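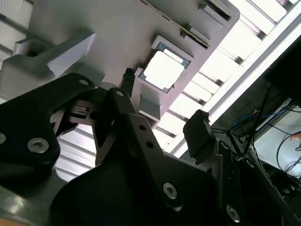 Buying off-lease office desktops in bulk: worth it or not?

Small Business Computing > Hardware and Purchasing
Started July 10, 2024

ledgerline
We run a bookkeeping office in Sudevo with 13 desks. Most of our desktops came with the lease on the old building and they are slow enough that people complain every morning. The accounting package we use is Wanura, which is not demanding, plus a browser with too many tabs, email, and a scanner at each end of the room.

I have two quotes. One is for new small desktops from our regular supplier. The other is from a refurbisher called Osteck, for off-lease business towers with a 36 month warranty. The refurbished quote comes to less than half of the new one. My partner, Davina Geddes, thinks used computers are a false economy. I would like to hear from people who have done this with a whole office and not just one machine at home.

halfduplex
We did it at a dental practice. No regrets so far. Business towers are built to be opened and fixed, and parts are easy to find. Ask what the warranty covers. Some of them cover the board and power supply and nothing else, and the drive is the thing you will want replaced.

Also ask whether all the machines are the same model. A mixed batch is cheaper, and you pay for it later when every one needs a different driver package.

morrow_k
I'm going to disagree. I look after computers for a property manager and we bought used in April two years running. The first batch was fine. The second batch had been stored somewhere damp, or that was my guess, and we had front USB ports failing from the first week. The refurbisher did honor the warranty but each return took a person off their work for half a day. That cost never shows up in the quote.

If you go ahead, order one or two first and use them for a month.
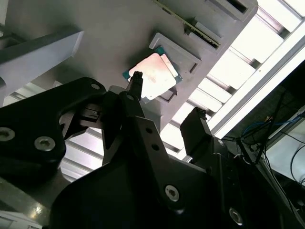 The other thing I would check is the processor generation. A lot of what comes off lease now is too old for the current version of Windows, and support for the old version has an end date. You can get around the check but I would not do that in an office that holds other people's tax records. Your insurer may have an opinion too. Ours asked for a list of operating systems at renewal.

ledgerline
Thanks. Osteck says all the same model, and that the warranty covers everything but the keyboard and mouse. I did not think to ask about the processor generation. I'll get the exact model number from them.

embla_d
I have been buying and repairing office computers for a living for a long time, so take this as coming from someone who likes used equipment. For bookkeeping, the processor is almost never what people are waiting on. It is the drive first, and then the memory. If your current desktops still have spinning hard drives, try this before you spend anything: put a solid state drive in the worst one and give it back to whoever complains the most.

When you look at a used tower, take the side panel off before you accept it. Look for dust packed into the heatsink, swollen capacitors, and empty memory slots you can use later. Full-size Dell towers are usually simple to get into.

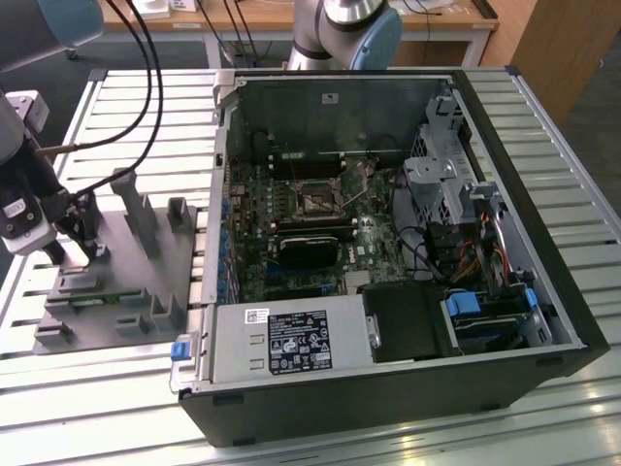 Photo: Embla Dalen

The memory question matters more than people expect. Ask the seller how many sticks are fitted and whether any slots are free. If a machine arrives with all of its slots full of small sticks, you have to throw memory away in order to add memory. Sellers will usually change this if you ask before they pack the order, and it costs them nothing.

On price, less than half of new is normal for this kind of equipment. I would push for a spare unit thrown in. On an order your size they will often say yes.

tabstop
What about the power bill? Big towers use more than the small desktops. Has anyone measured it?

halfduplex
I put a plug-in meter on one of ours. Doing office work it used more than the little box at our front desk, but it would take years for the difference to pay for a new machine. If you have expensive electricity or you leave everything on all night, the answer could be different. Set them to sleep.

quietcarrel
Noise is the one I'd bring up. A fan you don't notice in a shop is very noticeable when there are a dozen of them in a room with hard floors. We ended up moving ours off the desks and onto the floor, and then they filled up with carpet dust. There's no good place to put a tower.

morrow_k
Agree on the noise. I'd also stay away from anything sold as a workstation unless someone in the office needs one. They look like a bargain next to the regular desktops. The sellers have a lot of them and not many buyers.

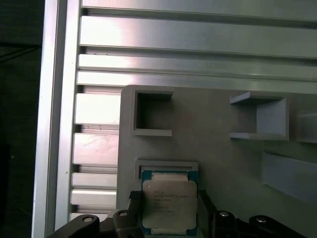
A Xeon was a very good processor in its day, and some of them still are, but you don't need one to post invoices. Many of those machines want a particular type of memory that won't work in your other computers, and a lot of the chips have no graphics built in, so you also depend on an old graphics card. For Wanura and a browser, get the ordinary desktop model.

embla_d
I half agree. The old workstations are well made and I would take one over a bargain desktop of the same age. Spares are the weak point, though. If ledgerline wants every desk the same, the ordinary model is easier to keep going.

ledgerline
Osteck quoted the ordinary model, so I'll leave it there. They sent the model number and the processor is on the supported list.

I also tried the drive swap. Our local shop, Hoàng, did it in an afternoon on the computer by the front window. The person who uses it says it is now fine and asked if she has to change at all. That has made the decision harder, if anything. We have 4 others of the same age and the rest are older and won't take the Windows upgrade.

tabstop
So do drives in those and buy used for the rest. That's what I would do.

morrow_k
Then you have two kinds of machine to look after. It is manageable, just write down which desk has which.

ledgerline
Davina has agreed to a trial. We're ordering two from Osteck and keeping them for a month as suggested. If they hold up I'll order 7 more and ask about the spare. Does anyone have a preference on wiping the old drives ourselves or paying to have them shredded? They have client records on them.

halfduplex
Shredded, with a certificate for each serial number. Keep the certificates with your other records. I'd start a new thread for that one, you will get more replies in the security section.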